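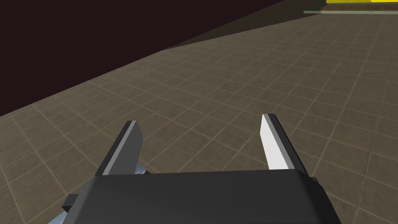 *La pinza abierta en el simulador, con el suelo de baldosas por delante.*

# Jornada de puertas abiertas de Ehlers: el simulador de manipulación, probado en su sala de demos

**Lo que enseñaban:** entorno de simulación para brazos con pinza de dos dedos
**Dónde:** sede de Ehlers en Wuvham, un domingo por la mañana
**Valoración:** con reservas

Fui a Wuvham con pocas expectativas y el café a medias. Las jornadas de puertas abiertas de este sector se parecen bastante entre sí: una pantalla enorme, un comercial que mueve el ratón muy deprisa y una ronda de preguntas que se acaba cuando empiezan las interesantes. Ehlers, al menos, dejaba sentarse a los mandos. Cogí turno dos veces.

El producto es un simulador para preparar tareas de manipulación antes de pasarlas al brazo de verdad. Se carga una habitación, se coloca el robot y se trabaja desde una vista pegada a la pinza. La licencia anual cuesta 2000 euros por puesto; el paquete de escenarios, otros 400. Conviene tener esas cifras presentes, porque en el folleto solo aparece la primera y la segunda hay que pedirla.

## Lo que se ve

Gráficamente es sobrio. La pinza son cajas limpias con sombreado plano, y el suelo repite una textura de baldosa que cumple sin más. Donde se termina el suelo empieza un fondo casi negro, sin nada. A mí eso no me molesta en una herramienta de trabajo, y la luz sobre los dedos ayuda a leer su inclinación, que para quien maneja es lo importante. Me molesta más que lo vendan como «realista», palabra que conté mentalmente hasta que dejó de tener gracia.

La vista cercana tiene una pega seria: la carcasa de la pinza se come buena parte de la zona inferior de la pantalla. Para alinear los dedos con algo que está justo delante va bien. Para saber qué hay a los lados, bastante menos. Pregunté si se podía combinar con una vista cenital externa en la misma ventana y me dijeron que sí, «en la próxima versión». Apunté la respuesta en la columna de los noes.

## Puertas, que era lo que yo quería ver

Mi interés era concreto. En el taller abrimos y cerramos puertas de armario con un brazo pequeño, y una manilla es un problema mucho más antipático que un cubo de colores. Por eso me alegró que el escenario tuviera puertas con molduras y una manilla metálica, además de unos cuantos trastos repartidos por la habitación.
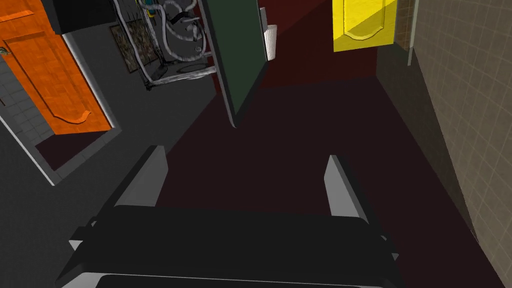
*El pasillo visto desde encima de la pinza: puerta naranja abierta a la izquierda y otra amarilla al fondo.*

El espacio entre paredes es estrecho, y eso me parece un acierto, porque obliga a pensar por dónde pasa el brazo. También hay cosas que no entiendo. Arriba, en el centro, cuelga un panel verde oscuro, inclinado en el aire, que no supe interpretar ni como pizarra ni como tablero de mesa. El soporte metálico del que salen mangueras y cables sí tiene más miga: enredos así son lo que uno se encuentra en una nave. Me habría gustado saber si las mangueras se deforman al tocarlas o si son un bloque rígido con forma de manguera. Lo pregunté y la respuesta fue larga y no contenía un sí.

Sobre el contacto con la manilla tampoco puedo pronunciarme. El turno era corto y lo gasté sobre todo en desplazarme y en orientar los dedos, que se mueven con suavidad y sin retraso apreciable. Cerrar la pinza en el vacío es fácil. Lo que decide una compra como esta es qué hace el motor de física cuando el dedo resbala sobre el metal, y sobre eso me fui con un folleto.

## Frente a lo que ya tengo

En el taller usamos Nulbridge, que por 550 euros al año es más feo todavía y tiene una documentación que da pena. Pero guarda los registros en un formato que puedo abrir con cualquier cosa y deja tocar los coeficientes de fricción sin pedir permiso. En Ehlers esos parámetros estaban bloqueados en el equipo de demostración. Quizá en la versión de pago no lo estén; que me lo enseñen.

**A favor:** manejo fluido, escenario estrecho y con obstáculos, instalación que dicen sencilla (no la vi).

**En contra:** precio, escenarios aparte, vista cercana muy tapada por la propia pinza, fricción sin acceso durante la prueba.

He pedido una licencia temporal para probarlo con nuestra puerta de siempre, la del armario de Ernach, que tiene la manilla dura y una holgura que ningún modelo me ha reproducido bien. Si me la conceden, actualizaré esta reseña con datos. Hasta entonces no firmaría el pedido.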